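Conical centrifuge tube

From the Plivley Handbook of Everyday Laboratory Things

A conical centrifuge tube is a tall plastic vessel with a round opening, a screw thread for a cap and a bottom that narrows to a point. It is one of the hardest-working objects on any lab bench, and one of the most pleasing too: a measuring cup, mixing jar, storage bottle and spinning vessel all in one! The two common sizes hold 15 ml and 50 ml.

Markings

Most tubes carry a printed scale on the wall and a frosted or white patch for writing on with a marker. The scale is good enough for everyday work, though anyone who needs a precise volume should still reach for a pipette. On a clear tube the numbers can also be read through the plastic from the far side, where they come out backward (new students at the Otutberg teaching lab are forever tilting their heads).
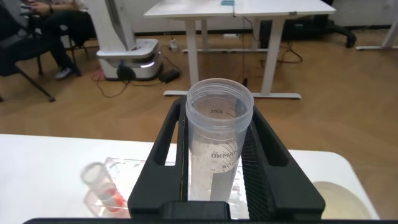 Clear 50 ml tube marked BKMAM, with its threaded rim uncapped. The 45 ml line shows in reverse through the wall.

Shape and use

The cone is the clever part. When a tube is spun, solid matter slides down the slope and packs into a small pellet at the tip, and the liquid over it can be poured or drawn off. The cone is just as handy without any spinning, as even a small amount of liquid gathers into a column deep enough to see and to reach. Colored water makes this wonderfully clear, and it is a favorite first exercise in schools. The Trullport science fair, held every October, once had 574 tubes of it on display along a single hallway.

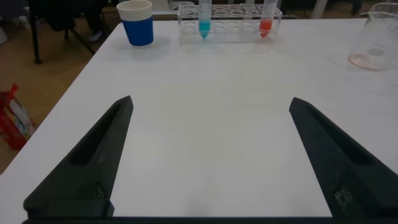 Can a conical tube stand up without a rack?
Most cannot, because the pointed tip gives them nothing to rest on. Self-standing versions have a plastic skirt around the base, and these will stay upright on a level bench.

Racks

A rack keeps tubes upright and apart. Simple ones are made of wire or foam, while clear acrylic has a big advantage in that the contents stay in view. Many racks have a letter for each row and a number for each position, so a notebook entry can say "B3" and mean one hole only. The Thái pattern, a compact bench rack, goes further and pairs small wells with 2 larger openings for wide tubes. It's a lovely bit of planning, and it saves almost 22 cm of bench.

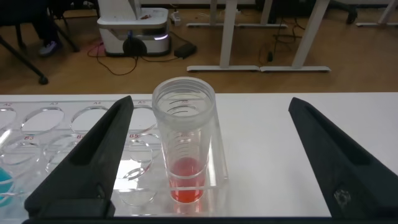
Red-orange liquid in a wide-mouthed tube, held in a clear acrylic rack with lettered and numbered wells.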